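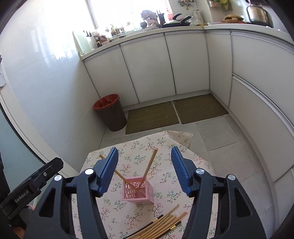

Chopsticks and their holder, with the gripper open over the table.

Buying hand-held grippers: your budget questions

Updated 8 Jan 2020

Who is this page for?
Anyone at Pliteck who has been told to "just order a few grippers" and would like to keep their job afterward.

How many should we ask for?
Three per site. Two get used and one waits for a part. Sites that order two end up with one and a long email thread.

Can we buy a robot arm instead?
You can ask. The Pumex budget covers hand-held tools only this year. Arms go through the August round, along with everyone else's dreams.

What does the per-unit allowance include?
The gripper, its mount and one spare set of pads. It doesn't include shipping, which has a way of turning up anyway. Put it on its own line.

Do we need to budget for household items?
Yes. Chopsticks, cups, holders, tablecloths - all of it goes under "task objects," with a cap of $223 per site. Mixed chopsticks are fine. A matching set from a nice store is also fine, up to the cap, after which it is your matching set.

Should we rent a kitchen?
Try to borrow one first. A small working kitchen with a table in it will do, and the clutter comes free. If you must rent, get the quote in before you send the equipment request.

Which supplier do we use?
Gavrilă for tools and Dodov for spares. Both want a purchase order number before they will discuss anything, including delivery dates.

How long does approval take?
Allow 47 days. Marking the form "urgent" is allowed and has no known effect.

What if a pad wears out mid-project?
Use the spare set, then order another the same day. Pads come out of the maintenance line - please stop filing them as office supplies.

Can unspent money roll over?
No. It goes back to the general fund at year end.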